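Duva seeks two simulation engineers, Farkell office, from June. Ref. 2291.

In build 442 the grip-release command was dropped without an error being logged, and the safety check passed the run. You will trace the fault, rewrite the check and report to Jelle Groen. Experience with contact models is required.

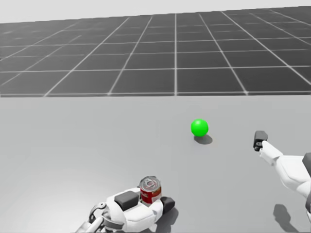
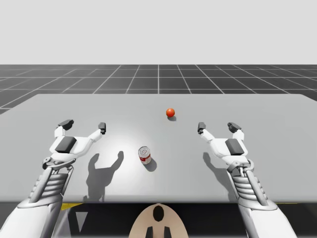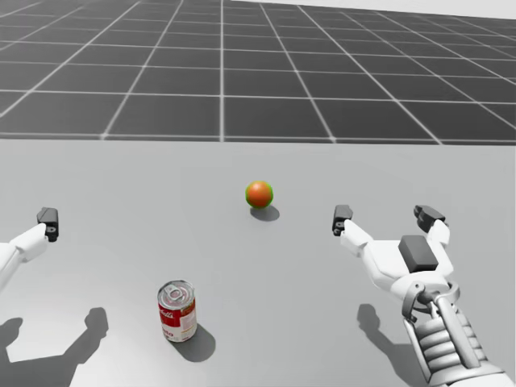
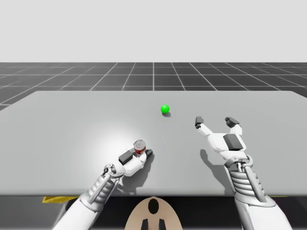
Two-arm table task with can and ball, simulated.

Contract: 6 months. Apply in writing to Lieven Van Wijk.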